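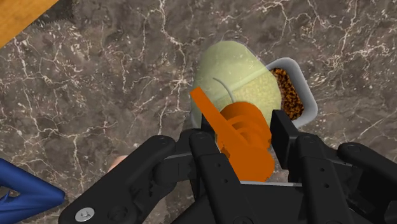
4. Puesta en marcha de la pedalera Stengate

Este capítulo explica cómo conectar la pedalera a la guitarra y al amplificador, y cómo guardar los primeros sonidos. Para el montaje de las correas y el cambio de pilas de la afinadora, consulte el capítulo 3.

4.1 Antes de conectar

Compruebe que el volumen del amplificador está al mínimo. Los controles de la pedalera pueden quedar en cualquier posición.

Precaución: utilice únicamente el alimentador suministrado, de 500 mA. Un alimentador con la polaridad invertida daña la entrada de corriente y anula la garantía.

4.2 Conexión

1. Coloque la pedalera sobre una superficie plana, con las tomas hacia el lado contrario al músico.
2. Conecte el cable de la guitarra a la toma INPUT.
3. Conecte la toma OUTPUT L/MONO a la entrada del amplificador. Si va a usar dos amplificadores, lleve OUTPUT R al segundo.
4. Enchufe el alimentador a la toma DC y después a la red.
5. Pulse POWER durante 2 segundos. La pantalla muestra la palabra Notik y, a continuación, el último banco utilizado.
6. Suba poco a poco el volumen del amplificador.

Nota: con guitarras de pastillas activas, ponga el selector PAD en –10 dB. Si el sonido sigue saturando, baje también el volumen de la guitarra.

4.3 Afinación

1. Mantenga pisados a la vez los conmutadores A y B. La salida queda silenciada.
2. Toque una cuerda al aire. Las flechas indican si está alta o baja.
3. Repita con el resto de las cuerdas.
4. Pise cualquier conmutador para salir.

Para afinaciones graves, gire el mando VALUE hasta DROP antes de empezar. La referencia de fábrica es 440 Hz y se cambia en el menú GLOBAL.

4.4 Guardar un sonido

Hay 4 sonidos por banco. Los del banco Wuisan son de fábrica y no se pueden sobrescribir, pero sí copiar a otro banco.

1. Elija un sonido con los conmutadores A a D.
2. Ajuste GAIN, TONE y LEVEL.
3. Pulse SAVE. El nombre del sonido parpadea.
4. Con VALUE, elija el banco de destino y pulse SAVE otra vez.

Precaución: no desconecte el alimentador mientras aparezca WRITING en la pantalla. Se perdería el banco completo.

4.5 Si no hay sonido

La pantalla se enciende, pero no sale señal: revise que no esté activada la afinadora y que el pedal de expresión no esté en la posición del talón.

Zumbido continuo: aleje la pedalera del transformador del amplificador o pruebe otro cable. Si usa dos amplificadores, active GROUND LIFT.

La pantalla no se enciende: vea el apartado 9.2, Servicio técnico.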